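Firham Plates and Blue Parts

My notes on the set, what's in it and how I keep it in order

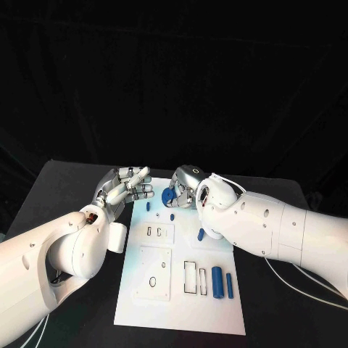

What this is

Hello! This is the readme for the Firham set, which is my name for a batch of white plates and blue parts that get laid out on a big white sheet, picked up, moved about and put back again. I started it in August as a small sorting job and it grew (these things do). The current version has 1,177 pictures in it, split over 60 layouts.

What's in the folders

layouts - one folder per layout, numbered from 1 to 60
notes - my own scribbles, one text file for each layout
spare - 244 pictures I couldn't make my mind up about, not part of the 1,177

The notes are plain text and a bit uneven. I was very keen for the first dozen or so and wrote loads, then I calmed down. If a note says "Bach order" it means the parts went down from the back of the sheet to the front, a name left over from an old spreadsheet that I never got round to changing.

The words I use

Plate: any of the white ones. I don't give them separate names.
Blue part: anything blue that goes with the plates. The round ones are "wheels" in my notes, even the ones that may well be gears, so please don't read too much into that!
Sheet: the big white one everything sits on. I lay it flat on the dark grey table and smooth it down before each layout.

Getting hold of it

Ketov is the full set and Gomano is the small one, with 300 pictures, handy if you only want a quick look. Both use the same folder names, so you can start with Gomano and swap later without changing anything.

Known muddles

Layouts 14 and 41 had their notes swapped until 10/03/2020. If your copy is older than that, swap them back by hand or just download it again.

I still want to go through the spare folder and move the good ones over. Corrections to the notes are very welcome, just put the layout number first.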